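3. Collecting the demonstrations

3.1 The task and the two sites

We settled on laundry sorting after a false start with cutlery (the less said about the forks, the better). Clothes are awkward in all the ways we wanted. They have no fixed shape, they hide behind each other, and two people asked to move the same shirt from one bin to another will pick it up in quite different places. For a learning system that copies people, that last point matters a great deal, and most of this section is about how we dealt with it.

We gathered examples at two sites, Nisden and Climthorpe. Nisden came first and ran through August; Climthorpe joined once we had a written procedure that somebody other than Brunello could follow. At both, an operator drives the two arms by moving a pair of smaller leader arms, and the follower arms copy the joint angles. We recorded the joint positions of all the arms, the gripper openings and the camera views, and we threw nothing away at the time of recording, even when an operator shouted "scrap that one" across the room. Scrapping came later, and I'll get to it.

The instruction given to operators was deliberately short: move the clothes into the right bins, one item at a time, and stop when you think you've finished. We had a longer version to begin with. It told people which arm to use for which bin and how high to lift, and the early recordings made with it looked lovely and trained badly. Everybody moved in the same careful way, so the policy had never seen an arm reach low across the table or come at a bin from the wrong side, and it fell to pieces as soon as it drifted there by itself. With the short instruction the recordings got messier and the policy got better, which pleased Vittoria, who had argued for it from the start.

3.2 Setting up each episode

Before each episode a second person, whom we call the setter, arranges the bins and the clothes from a printed card. The card fixes which clothes go in which bin and roughly where each bin stands, but leaves the folding, bunching and stuffing to the setter. We did try to have the clothes placed exactly. It was slow, the setters hated it, and a sock placed exactly is no longer in that position once you've dropped a shirt on top of it.

Small items turned out to need their own cards. In the first batch they nearly always sat at the bottom of a bin, so the system hardly ever saw one lying flat on the wood, and it would close its fingers a little way above the table and come up with nothing. Debora wrote a set of cards in which at least one small cloth starts on the table itself, and these are mixed in with the rest so that operators can't get into a rhythm.

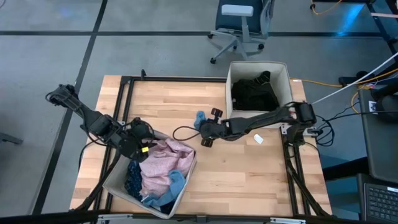
Figure 2. The two-arm station with bins and clothes on the table.

The thing I would most like to pass on to anyone starting out is how much the idle arm matters. When people work with one hand they forget about the other, and the forgotten hand ends up all over the place – held up out of the way, parked over a bin, resting on the table. The recording doesn't know it has been forgotten. In our first trained model the arm that should have been waiting would wander off to one of the places where operators had tended to leave it, sometimes straight into the path of its partner. We thought about masking the idle arm out of the training loss, but deciding by rule which arm is idle is harder than it sounds, and in the end we simply asked operators to keep both hands on the leaders and to bring the resting one back to a comfortable spot of their own choosing. That cured most of it.

Cables were the other nuisance. A cable that shifts between episodes is a change in the picture that has nothing to do with the clothes, and I worried that the model would latch on to it. Osvaldo wanted everything tied down. We left the cables with enough slack for a full reach and let them lie where they fell, on the grounds that variety we get for free is still variety. I can't claim we tested this properly, and I'd be glad to see someone do it.

3.3 What we kept

In all we recorded 2113 episodes. Each was watched once at double speed by somebody who had not driven it, and marked as keep, trim or drop. An episode was dropped if the operator gave up, if a bin was knocked over and not put right, or if one of the cameras lost its feed. It was not dropped for a fumbled grasp, so long as the operator recovered. Those recoveries are some of the most useful material we have, and I wish we had been gentler in the first weeks, when we were still throwing them out. We went back and rescued 166 of them.

After this pass 1584 episodes remained, and these are what every model in Section 4 is trained on. We had told ourselves at the outset that we wanted 2000, for no better reason than that it was a round number, and it took a fair bit of self-control not to loosen the rules to get there. Ruth Ashworth re-marked a random sample from both sites without seeing the first verdicts. Where she and the first viewer disagreed it was nearly always between keep and trim, usually over how long an operator can sit still at the end before it counts as dawdling.

Trimming is worth a word too. Operators pause, quite naturally, to look at the bins and decide whether they're done. Left in, the pauses teach the model to pause, and a model that pauses sees the same thing again a moment later and pauses some more. We cut the still stretches at the start and end of each episode but left those in the middle alone, having found that cutting them made the arms jump.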